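Review: Stendgate 4 (grasp planner plus simulator), after a few weeks of real use
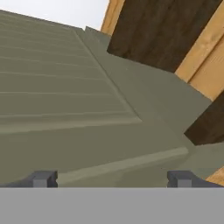

Page last changed: March. Added the bit on the log viewer, fixed the memory numbers.

Quick one, because I've got a build running and it'll want me back soon. People kept asking what I think of Stendgate so now there's a page to point at.

What it is: a planner for parallel grippers, bundled with its own sim and a wrist camera view. You load meshes, it proposes grasps, you replay them, you shout at it, you change a weight, you replay again. Runs on Linux, sort of runs on Windows. I only tested Linux.

Install. Painless mostly. One package, one license file, done before the coffee was. The docs tell you to set a cache path and then never say where. It's in the settings file under "storage", third block down. Took me most of an evening to find that.

The wrist view is the part I like best. Both fingers along the bottom edge, open, and whatever the planner has picked to go after filling the rest. With the green ribbed thing up top there, the planner kept going for the long lip along the near side. Sensible choice I think. It's straight, it sticks out, there's something for the fingers to close on. The older version loved ribs and would line up on grooves all day long. You get a very tight view when the arm is this near, with the object taking up nearly everything, and it's hard to tell which way round you are. I'd pay extra for a little map in the corner showing the whole arm. Version 5 maybe.

Perception side. Comes with a segmenter that works off color and depth together. Fine on plain matte stuff. On repeating detail (slats, grilles, anything louvered) it wants to chop the surface into strips and hand you each strip as its own object. You can fix that, there's a "merge coplanar" switch, off by default for some reason. Turn it on. Turn it on before you do anything else. I ran without it for the first batch and had to throw out the lot.

Wood textures are also a bit of a pain. Dark grain next to light grain and it sees an edge where there's only a stripe. Raising the depth weight helped. I settled on something high and forgot about it.

Planning speed. On my machine a single grasp query on a medium mesh is 158 ms. Good enough that I stopped thinking about it. Big meshes are slower, obviously, and it doesn't tell you it's working, the window just sits there. First time I killed it thinking it had hung. It hadn't. Please, a progress bar.

Collision checking is honest, which I can't say for everything I've used. If the fingers are going to clip something it says so, with the link name and the contact point. What it doesn't do is check the palm by default. So you get a lovely finger plan and then the flat part behind the fingers goes straight into the rim of the thing. There's a checkbox, "include palm geometry". Same advice as before.

Control. Position control solid. Impedance mode is there but I wouldn't lean on it, the gains are shared across all joints and you can't split them without editing a file by hand. Petro Nechyporuk posted a patch on the forum that splits them and it works, I've been running it the whole time. Should be in the main release. Thanks Petro if you read this.

Scripting is Python. The names are okay, the error messages aren't. "Plan failed: reason 5". What's reason 5? It's "no path to pregrasp". It's in a header file. I keep a sticky note.

Log viewer (new bit). They finally added one. You can scrub through a run and see the wrist view and the candidate list side by side, with scores. Very useful, I use it more than the sim itself now. Crashes if you open a log from the previous version, so convert first. The converter is a seperate download.

Memory. I had this wrong in the first version of the page, sorry. Idle it's 380 MB, which is light for a tool like this. It climbs during long batches and doesn't come back down until you restart. Overnight runs, put a restart in your script. Not great but livable.

Compared to Stekel: Stekel has the nicer interface and a far better manual, but its planner gives up early in tight spots, between beams or up against a panel, that kind of thing. Stendgate keeps looking and usually comes back with something usable. Compared to Isbridge: different animal, Isbridge is really a motion planner with grasping bolted on. If you already own it for the arm side you can feed it Stendgate grasps over the plugin. I did, worked first try, then broke after an update, then worked again. The Halilović benchmark set loads without conversion by the way, handy if you want to try your own settings against something standard.

Who should get it: anyone doing a lot of sim grasping with two fingers who doesn't mind reading config files. Suction people skip it, there's a suction mode in the menu but its greyed out and has been since I started.

Good
Wrist view, log viewer, collision reports, speed

Bad
Bad defaults (merge coplanar, palm geometry), numbered errors, memory creep, docs that stop halfway thru

Score: 4 out of 5. Would be higher with the two switches on from the start.

Will update when I've tried the multi-arm stuff. Comments are open, if you know how to make the segmenter leave slats alone without the merge switch I'd like to hear it.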